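Skorero — Ficha del conjunto documental
Interior de equipos de sobremesa: apertura, identificación de componentes y reposición de memoria y procesador

Responsable del contenido: Nicanor Ventura
Revisión técnica: Isauro Pacheco
Entidad: Taller de Reacondicionamiento Julterbridge
Última actualización: 29/06/2026

1. Objeto

Skorero reúne documentación gráfica y escrita sobre el interior de ordenadores de sobremesa destinados a reacondicionamiento. Se dirige al personal de taller y al alumnado de los módulos de montaje y mantenimiento.

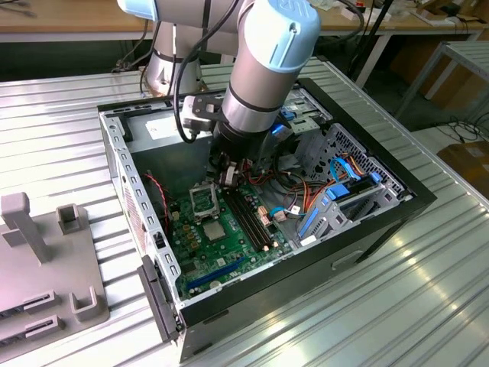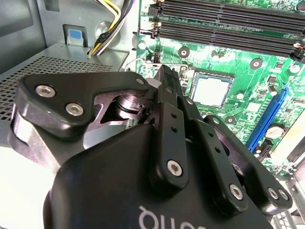
Placa base verde en el interior del chasis abierto, con el zócalo del procesador vacío y una ranura PCIe azul junto a la pila de botón.

2. Contenido

El conjunto consta de 1,000 imágenes correspondientes a 172 equipos, acompañadas de 16 fichas de procedimiento. Cada ficha trata una operación concreta: retirada del panel lateral, desconexión de la fuente, extracción de unidades, sustitución de la pila, inserción de módulos de memoria y colocación del procesador, entre otras.

Los equipos se registran con un código de inventario. No se recogen datos de los antiguos titulares, y las unidades de almacenamiento se tratan conforme al protocolo Nieto de borrado, que se distribuye por separado.

3. Estructura de carpetas

imagenes/ — fotografías ordenadas por código de inventario
fichas/ — procedimientos en texto plano
componentes.csv — relación de piezas por equipo
glosario.txt — términos empleados y equivalencias en inglés
CAMBIOS.txt — historial de revisiones

4. Criterios de anotación

Se anotan el zócalo, las ranuras de memoria, las ranuras de expansión, la pila, la fuente de alimentación, la jaula de discos y el cableado. El estado del zócalo admite dos valores: «ocupado» y «vacío». Una pieza visible solo en parte se anota igualmente, con la marca «parcial».

El color de las ranuras se registra tal como aparece, sin deducir de él la versión ni la velocidad del conector: los fabricantes no siguen en esto un criterio común.

5. Indicaciones para el trabajo en taller

Antes de abrir un equipo deberá desconectarse el cable de red. El chasis se apoyará de lado, sobre una superficie estable. Los contactos del zócalo no se tocarán en ningún caso; si se aprecia un contacto doblado, el equipo pasará a la estantería Stoser y se anotará la incidencia en componentes.csv.

6. Limitaciones

Predominan los equipos de formato torre. Los portátiles y los equipos compactos quedan fuera de esta versión. En 500 imágenes el cableado oculta parte de la placa, por lo que no se recomienda su uso para el recuento de conectores.

7. Uso y correcciones

Se autoriza el uso docente con mención de la procedencia. Las correcciones se remitirán por escrito a Isauro Pacheco, con indicación del código de inventario y del nombre del archivo. La próxima revisión de las fichas está prevista para julio.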